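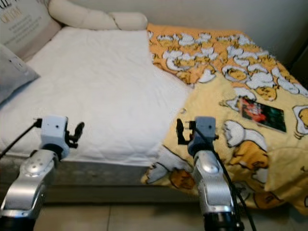 Fergus Dunbar wrote back the same evening that he'd had the same trouble with his own Willby protector, and that the corners were to blame: "Pull it down at the head end first, then the foot. If you start at the foot it rides up every time."

Ticket: Undex bedding support
Subject: Quilted mattress pad creeps and creases
Status: open

Bed has a grey base and a padded headboard, tiled floor. The pad is the white quilted one. Egg blanket goes on top, usually over one half only, and it hangs down over the front edge.

Problem: by morning the pad has moved towards the foot and there are creases across the middle. Smoothing it by hand lasts until someone sits down.

Tried so far:

Turned the pad round end to end. No change.
Washed at 40, line dried, no softener. The creases were softer, the movement was the same.
Took the blanket off for 2 nights. Pad still moved, so the weight of the blanket hanging over the edge isn't causing it.
Fitted head end first as Fergus said. Better. Stayed put for 7 nights, then one corner came up on Sunday.

Reply from Erasto Okoth, 900 hours:
Please check the elastic on the corner that lifted. Stretch it next to one of the others and compare. If it is slack, we can send a set of Aitken straps, which clip underneath and don't need sewing. Don't tumble dry in the meantime.

Update:
Checked. The elastic at the foot end on the wall side is slack, the rest are fine. Straps please. Still using the pad with that corner tucked under by hand.

Erasto Okoth:
Straps ordered. Leaving this open until they're fitted.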